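Workshop tips: keeping the arm bench safe and tidy

I've shared an arm bench with Siu-fong Poon at Clokcombe for 2 years, and these are the rules we stick to.

Thin stuff goes slowly

Pick from the middle and let the tail hang before you move off.
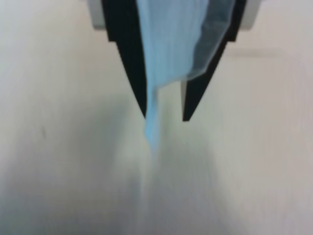 Hands out first

Say "clear" out loud, every time – even alone. 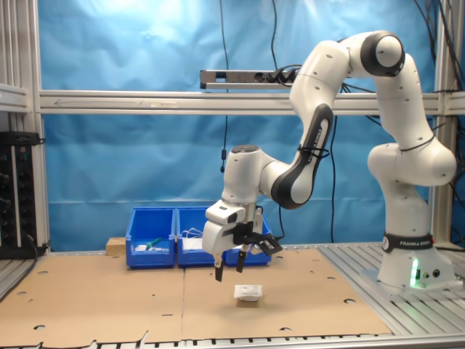 Cables were my weak spot. I tie mine down every March, and a couple of black ties round the arm itself do nicely. Leave slack at the joints!

Keep bins outside the swing, 200 mm at least.

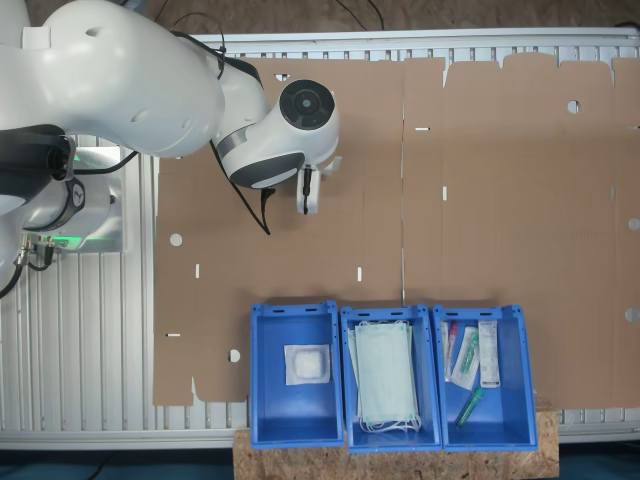
Then write the layout on the Mudside sheet, so whoever's next can put it all back.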